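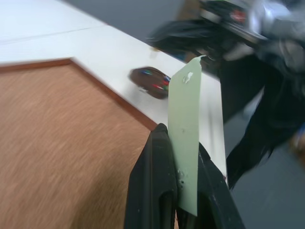 ok so the council has put "smart" bins on our street and I have read the whole report so you don't have to. Thread.

The bins are made by a company called Londeo. Each one has a sensor in the lid that tells the depot how full it is, and the truck only comes when it's needed. That's the pitch. We used to have ordinary bins, and the truck came every morning before 7.

The report says litter in the Whitfield shopping strip "fell significantly" during the trial. I went looking for the numbers. They're in Appendix C, in a font I'd describe as hostile.

Before the trial: 2360 pieces of litter. After: 2341. That is 19 pieces of litter. I could pick up 19 pieces of litter on the walk to the bakery and still be home before the coffee went cold.

And the "before" count was done in April, with the school holidays on and the footy oval full every weekend. The "after" count was done in the middle of winter when it bucketed down for a fortnight. People don't eat chips on a bench in the rain. I'd have expected a bigger drop with no bins at all.

I emailed to ask whether they'd compared it with a street that kept the old bins. Got a polite reply from Brijesh Nautiyal in waste services, who said a comparison street was "considered but out of scope". Credit to him for answering, it took one afternoon. Still, what was in scope?

Someone's going to say the point was never litter, it was fewer truck trips. Fine. Page 11 says collections were cut by 40 per cent. Good number! Then you read the footnote and it's 40 per cent fewer scheduled collections. Call-outs for overflowing bins are recorded somewhere else, and somewhere else isn't in the report.

I've asked for the call-outs. Will post if I get them.

Pallavi Prajapati runs the fruit shop on the corner and has been taking photos of the bin out front every time it overflows. She showed me her phone. There's a lot of scrolling. One has a watermelon rind sitting on top of the lid like a hat, and the status light underneath is green.

The light is meant to go red when the bin's full, by the way. I walk past four of these most days and I've never seen a red one. Could be luck. Could be that I always go past just after they've been emptied. I don't believe that, but I'm trying to be fair.

A mate who used to work in fleet stuff (hi Mohit) reckons the sensors are probably OK and it's the lids. People won't touch the handle, so they leave their cup on top, and the sensor is underneath looking at a half-empty bin. Makes sense to me. It's also a thing you could find out by standing near one for an hour with a sandwich.

The survey. "Residents reported high satisfaction with the new units." The question was: "Do you support a cleaner Whitfield?" I support a cleaner Whitfield. I also support kindness to dogs. Put me down as a yes for the dog bins too.

What I can't find anywhere is the cost per bin. There's a total for the "precinct technology package", which also covers the wifi nobody can connect to and the Asto parking signs. If anyone knows how it splits up, my messages are open.

A few people asking if I'm just against anything new. I'm not. I like the new bus shelters, I like the pram ramp at the library, I even came round to the painted power boxes. They did what they said on the tin and I could see it for myself.

Replying to Gualtiero Grasso up here so others see it: yes, they're solar, and yes, the one outside the chemist is under the awning. It's been in the shade every time I've looked. I don't know if it's charging. I've added it to the email.

The next stage goes to a vote before the money's spent, and submissions close at 5pm on the last day of the month. You can do it online. The form times out if you take too long, so write it somewhere else and paste it in. I lost mine the first time.

Mine asks for three things: the call-out figures, the price of one bin, and a litter count done in the same season as the first one. If they come back good I'll say so on here and buy Brijesh a coffee.

Update: Pallavi says it's overflowing again. Light's green.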